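We use cookies to remember your preferences and measure site traffic. Accept / Manage settings

June 11, 2019
By Lakmal Biswas

Stockroom and Sewing Floor Inspection — Ellis Building, Ground Level

Checklist with comments. Items are marked OK, ACTION or N/A. Comments follow the item they belong to. Inspection carried out by Lakmal Biswas with Hervé Vasseur (maintenance). Copy to Hugo Langlois and Mathis Rey.

1. Exits and aisles

1.1 Exit doors open fully from inside without a key — OK

1.2 Aisles clear to marked width — ACTION
Bolt cart parked across the yellow line beside cutting table 2. Moved during the visit. The same comment was made in November. Floor tape at this point is worn through and should be replaced before the aisle is checked again.

1.3 Exit signs lit — OK
Test button on the rear sign sticks. It releases with a second press. Replace at next service.

1.4 Rear door threshold — ACTION
Metal strip lifted at the hinge side. Trip hazard. Hervé to refix with longer screws.

2. Fire protection

2.1 Extinguishers mounted, tagged and within service date — OK

2.2 Extinguisher access — ACTION
Unit by the pressing station is behind a stack of flattened cartons. Cartons removed. A wall sign above head height is needed here, as the extinguisher itself cannot be seen from the cutting side.

2.3 Sprinkler clearance — OK
Top shelf of rack C is close to the limit. Do not add a second layer of boxes.

2.4 Lint buildup — ACTION
Heavy on the motor housings of the two overlock machines and on the cable tray above them. Light elsewhere. Vacuum only, no compressed air. Compressed air moves the lint into the tray and the light fittings.

3. Electrical

3.1 Cords and plugs undamaged — ACTION
Steam iron at station 3 has a split outer sleeve at the strain relief. Taken out of use and labeled. Do not tape. Return to Mastska for a new cord or scrap.

3.2 No extension cords in permanent use — ACTION
One found, feeding the desk lamp at the trim bench. Hervé has priced an outlet.

3.3 Panel doors closed, front of panel clear — OK

3.4 Emergency stops on cutting machines — OK
Both tested under power. Blade stopped and did not restart on reset.

4. Machines and hand tools

4.1 Needle guards fitted — OK
Guard on machine 5 is fitted but bent upward. Acceptable for now. A straight one is on order from Stimine.

4.2 Belt covers fitted — OK

4.3 Broken needle log — ACTION
Log is kept, but several entries have no note that all pieces were recovered. An entry without this note is incomplete and the work from that machine has to be held. Mathis to go over the procedure with both shifts.

4.4 Shears and snips stored closed — OK
Rotary cutters at the trim bench had blade locks on.

4.5 Mesh gloves at straight-knife cutter — OK
One pair, good condition. Second pair requested by Timothée Vidal, left-handed, size small.

5. Materials and finished work

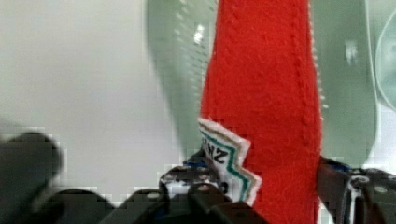

5.1 Loose fiber, pins and trim on finished pieces — ACTION
Sampling is done by hand at the end of the line, before bagging. The metal detector log was up to date and the test piece passed on all three runs. The weak point is visual checking, which is signed off in batches of 200 with no record of what was looked at. Inspectors should run a thumb along the full length of each seam, check raw edges for shedding fiber, and pull lightly on anything sewn into the side. On red felt goods this takes longer, because the pale fibers along a frayed edge show up clearly and each one has to be judged as fixed or loose. Labels with a zigzag-cut edge, like the white one with the teal-green stripe, should also be checked for loose threads at the points. Record the result per piece on the form, including those that pass.

5.2 Pull test gauge in calibration — OK
Certificate held by Hugo Langlois.

5.3 Rack load signs posted — ACTION
Missing on rack B. Racks A and C are signed at 300 lb per shelf. Rack B is the same model and can take the same sign, but its beam clips must be inspected first. Two clips on the lower level are not fully seated.

5.4 Stock height and stability — OK
3,887 cartons on the stock sheet. Pallets wrapped, none leaning.

6. Chemicals and first aid

6.1 Containers labeled — ACTION
Spray bottle of spot cleaner at the pressing station has handwriting only, no hazard label. Contents confirmed by the operator as Tresivex, diluted. Label and date it, or empty it.

6.2 Safety data sheets available — OK
Binder is by the time clock. Remove the superseded sheets at the back.

6.3 First aid box stocked — ACTION
Short of eyewash and finger dressings.

6.4 Eyewash station — OK
Flushed weekly, card signed.

7. Lighting and air

7.1 Light level at cutting and inspection tables — ACTION
One tube out over the inspection table, a second flickering. Dark felts cannot be inspected properly here until both are replaced. Priority item.

7.2 Extraction at pressing station — OK
Filter changed. Airflow indicator in the green band.

Follow-up

Items 3.1, 5.3 and 7.1 to be closed first. Hervé Vasseur to sign for 1.4, 3.2 and 7.1; Mathis Rey for 4.3 and 5.1. Remaining items — Lakmal Biswas. Open items carry over to the next sheet under the same number.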